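Keep the old computer another year

Trivano Weekly
Opinion
By the Tuesday columnist
May

We use cookies to remember your region and measure readership. Manage your choices or continue reading.

My desktop computer is old enough that the shop I bought it from is now a nail salon. It starts in the morning, it opens my mail, and it does the accounts for a small business without complaint. Every few weeks it tells me it is no longer eligible for the next version of its operating system and suggests I look at something new.

I priced something new. The machine that came closest to what I have now was $1092 before the monitor adapter I would need. For that I would get a faster processor, a slimmer case and less room for my files, unless I paid again for storage on somebody else's server.

I don't think that is a good deal, and I don't think it is a good deal for the council either, which is where my interest in this started. Stirkthorpe council replaces its office computers every four years. The schedule is written into the budget and has been for as long as I have been reading the budget. This year it covers 750 machines across the offices, the libraries and the two depots. The report that went with it said the existing fleet was "at end of life". It did not say how many had failed.

I asked. The answer, after a wait, was 32. The rest are being replaced on the calendar.

There are reasons for a fixed schedule. Warranties run out together. The help desk would prefer to look after one model instead of six. Security updates stop, and a council holding rates records and dog registrations can't run unsupported software. I accept all of that, and the last point most of all. But the warranty is something we negotiate, and a longer one can be bought. The help desk's preference is a cost to be weighed with the other costs. As for the software, much of the fleet would run a supported system if someone were paid to install it.

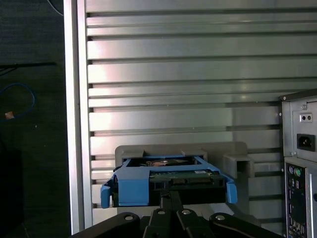 The parts that wear out in an office computer are few and mostly cheap. Fans get noisy. Power supplies go. Drives fail, and a failed drive can be swapped in less time than it takes to fill in the form asking for one. More memory will do as much for a sluggish machine as a new processor will, for the kind of work most offices do, which is typing, email and a spreadsheet with too many tabs.

What stops us is less the hardware than the contract. Under the current agreement with Sachdeva, the council's supplier, opening the case voids the cover. A technician on the council payroll, trained and perfectly able, has to log a job and wait for someone to drive out. I have seen the same clause in agreements for photocopiers and ride-on mowers. It suits the supplier. I can't see what the ratepayer gets out of it.

The old machines don't vanish, either. Some go to auction by the pallet. Some are recycled, a word that covers anything from careful dismantling to a shipping container. The drives are meant to be wiped or shredded, and shredding is the usual choice because it is quicker to certify. A working drive with years left in it gets turned into chips of metal so that a box can be ticked. Wiping it properly takes longer, but it leaves you with a drive.

I would like to see three changes before the next budget. Publish the failure rate alongside the replacement cost. Write in-house repair into the supply agreement. Offer wiped machines to schools and community groups in the district before they go to auction, with the drives still in them.

None of this is radical. We already do it with vehicles. A council ute is kept or sold on its condition and its kilometres, and there is a workshop with a hoist to look after it in the meantime. The computers could have a bench, a set of screwdrivers and a shelf of spares.

As for mine, I have ordered a new fan. It should arrive by the end of the week.

More in Opinion
The Emon Street car park is full of people avoiding the other car park
Why the library should open on Sunday mornings
Hard rubbish collection needs a second date
Letters: footpaths, magpies and the pool roof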